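Paid operators wanted, laundry handling study, spring block

Posted Mar 21, 2025

Still short on people for the next block so reposting with the details everyone keeps emailing about. Please read to the end before you write.

What the study is. We train a two-finger gripper arm to pick up clothes and put them where they belong. Soft stuff is hard for it. A shirt never lies the same way twice and the policy has to cope with whatever it gets. Our method is plain imitation — a person guides the arm through the job, we record the wrist view and the joint positions, model learns from that.

What we found so far. First round closed in December. 1,209 recorded pickups, all by people on our own team. Trained on those, the arm did fine on garments lying flat and badly on anything bunched up in a basket. Then we brought in outside operators and collected 519 more, and the bunched-up case got clearly better even though the set was much smaller. Our read is that our own people had all picked up the same habits. Same approach angle, same grab at the nearest fold. New hands do it differently and the model seems to need that. Could be wrong, which is why we want the bigger round. Target is up to 4,000.

So no experience is a plus here. If you have run a robot arm for a living we probaly can't use you this time, sorry.

What you do. Sit at the operator station, move the hand controllers, arm follows. You take clothing out of a basket, place it, reset, go again. Sessions are 4 hours with breaks in them. First session is mostly practice and it is paid the same as the rest. We don't grade you. Missed grabs stay in the data too, we use them, so don't slow down or get fussy trying to look good.

Where. Kirnetti building, ground floor, the Oteo room. Ring at the side door, the front one sticks. Bike parking out back, street parking is tight before lunch.

Who we need
Adults 18 and up
Left-handed people very much wanted, we have almost none
Comfortable sitting and using both hands for a stretch
Normal or corrected vision. Color blindness is fine but tell us, we note it
Can commit to at least two sessions, on different days

Who we can't take
Anyone who was in the December round
Staff on the Grodine project, or living with someone who is

Pay is hourly, at the end of each session, plus transit fare if you keep the ticket. Rate is in the info sheet we send back to you.

Data and consent. We record the arm, the wrist view and your controller movements. No audio and no video of you. You can stop any time and still get paid for the hours you did. You can also ask for your recordings to be pulled, up until the training run starts — after that we can't get them back out. Consent form comes with the info sheet, read it at home, sign it here.

To apply, write to Halfdan Ladefoged, subject line "Tsuchiya operators". Put in which hand you write with, which days are open for you, and wether mornings or evenings are better. No resume. Replies go out in batches so give it a few days before you ask again.

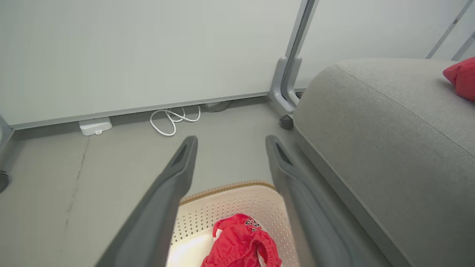 Evening slots fill up first, so if you can do mornings say so in the first line. Long sleeves should roll up easily, the controllers strap on at the wrist. Water is fine at the station, coffee stays in the hallway.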